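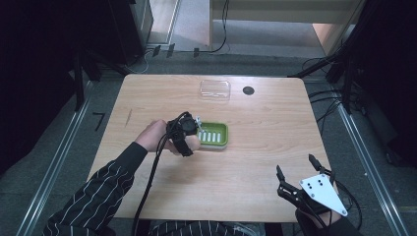

Kravets presenta Sirkness, un kit de pinzas de mano para enseñar tareas domésticas a robots de dos brazos

POLTLEY, octubre. La empresa Kravets pone a la venta este mes Sirkness, un kit formado por dos pinzas de mano con las que una persona ejecuta una tarea sobre una mesa corriente mientras el equipo registra el movimiento. Los datos obtenidos sirven para entrenar después a un robot de dos brazos, sin que el robot tenga que estar presente durante las sesiones.

El kit se dirige a laboratorios universitarios, centros de formación técnica y empresas que preparan robots para trabajos de manipulación fina. Se sirve en dos versiones: una básica, con las dos pinzas, correas y cableado, y otra completa que añade el ordenador de registro y el programa de revisión de sesiones. Las dos admiten el mismo juego de dedos intercambiables.

"Lo que nos pedían los clientes era poder grabar tareas normales en un sitio normal", explica Rehema Minja, directora de producto de Kravets. "Coger una pastilla de jabón, mover una jabonera, cerrar una caja. Son cosas que a un robot le cuestan mucho y que una persona repite bien durante toda una mañana".

Cada pinza se lleva en la mano y queda sujeta con una correa. La conexión es por cable, una decisión que la empresa mantiene de sus equipos anteriores para evitar la gestión de baterías en jornadas largas. El cable se puede pasar por delante o por el costado del operador, según el puesto de trabajo, y el fabricante recomienda fijar al suelo los tramos que crucen zonas de paso.

Las tareas con jabón forman parte del primer paquete de ejercicios que acompaña al kit, preparado junto con el centro de ensayos Drurnaneo. El paquete incluye 14 ejercicios con objetos de baño y de escritorio, cada uno con una ficha que indica la colocación inicial, el resultado esperado y los motivos por los que una toma debe descartarse.

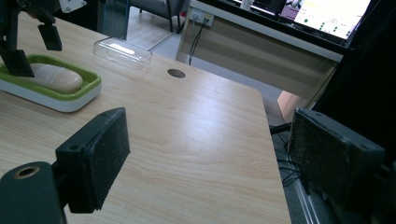 Las jaboneras se eligieron por su borde bajo, que obliga a acercar los dedos de la pinza con cuidado, y el jabón por su forma redondeada, que deja poca superficie plana donde agarrar. El material transparente es otro de los puntos que trata el paquete, ya que sus reflejos cambian mucho con la iluminación de la sala.

Durante la fase de pruebas, Drurnaneo grabó 100 tomas del ejercicio de la jabonera con operadores sin experiencia previa. De ellas, 95 se dieron por válidas en la revisión posterior. En el ejercicio más difícil del paquete, que exige pasar el jabón de una pinza a la otra, las tomas válidas fueron 69 de otras 100.

"El cambio de mano es donde más se falla, y lo decimos en la ficha", señala Gitau Mbwambo, responsable de ensayos en Drurnaneo. "Preferimos que el cliente sepa de antemano cuántas tomas va a tener que repetir".

Las almohadillas de los dedos son piezas de desgaste y se venden por separado. El usuario puede cambiarlas con un destornillador; la garantía cubre el resto de la pinza, incluidas las articulaciones y el cable.

Kravets ofrece además un servicio de puesta en marcha en las instalaciones del cliente, que comprende el montaje, la calibración y una jornada de formación para operadores. De este servicio se encarga el equipo de Fatima Engelbrecht. Los centros que ya tengan pinzas de la generación anterior podrán entregarlas como parte del pago hasta que se agote el primer lote.

Los pedidos se atienden desde la oficina de Kravets en Poltley. El manual de uso y las fichas de los ejercicios están disponibles en español y en inglés.

Contacto para prensa: Dennis Sang, departamento de comunicación de Kravets, Poltley.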